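Wesholm site, ground floor, bench notes
March, started 7:40, finished after lunch

Came in early to get the floor to myself before the handover trial. Did not get it. Songül was already moving chairs.

Background so I remember later: management wants the packing cell to take over small-parts kitting from Dultenbridge by summer. The pitch says the arm learns from people doing the job with the hand-held grippers, and the people are then "freed up." I asked freed up for what. The slide had a picture of a sunrise.

What the Dultenbridge crew does now: 4 people, one table each, mixed bins. They talk while they work and they catch bad parts by feel. Barış Kurtuluş spent six years on that line and says the catching is most of the job. None of it is in the cycle time sheet, so none of it is in the savings estimate either.

Hours

We have around 700 recorded picks from last month. Bahrami (the integrator) calls that a good start. Songül went through a batch and threw out every pick where the hand hesitated, as instructed. Barış looked at the rejects and said half of those were somebody feeling a burr and thinking about it. So we are teaching the thing to not check. I wrote to Bahrami. Reply: "edge cases can be handled downstream." Downstream is a person. Want to know which one, and on whose shift.

Also, holding the gripper is tiring. My wrist was sore after 6 short runs. The crew has been asked to do this on top of normal kitting, at the same rate of pay, which I would not do cheerfully if I thought it was my replacement I was training. They asked me straight out if it was. I said I didn't know. True, and a poor answer.

Floor

Power strip and cables on the open floor by the round table again. People cross there all day and it is right where you stand to work. Three of us have now asked for floor covers. Doltura quoted for a new dashboard in the same time.
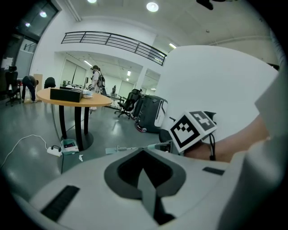 To do before next trial

1. Put the hesitation picks back in, tagged separately. Barış to tag, on paid time, not on his break.
2. Cable covers. Buy them myself if I have to and claim it.
3. Ask for the reject rate with the crew and with the cell, same bins, same 7 part types. So far we only get shown speed.
4. Limit gripper runs per person per shift. Songül to suggest a number, I will sign it.
5. Get somebody from Dultenbridge into the planning call. They find out what was decided from the printout by the door.

Cell dropped two washers on the last run and reported the kit complete. Logged it as a fail. Songül's copy has it as "partial." We need to agree on the word before Bahrami picks one for us.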